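Incidencia: caldera sin presión, piso Wolommont, 2.ª planta
Estado: abierta

Abril, 8:20. Sin agua caliente desde anoche, tras varios días de lluvia y corte de luz en el barrio. La pantalla marca error 12. Reinicio 2 veces, sigue igual.

9:05. Llamada a Mastberg. Piden purgar los radiadores. Hecho en salón y cuarto de los niños.
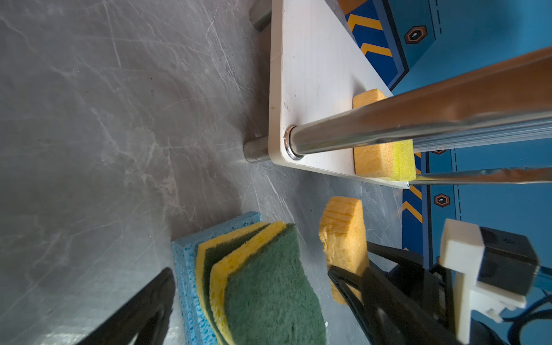 11:40. Vuelve el error a los 20 minutos. El técnico no llega antes de las cinco por las calles cortadas. Desplazamiento: 120 euros. Esta noche nos duchamos en casa de los vecinos.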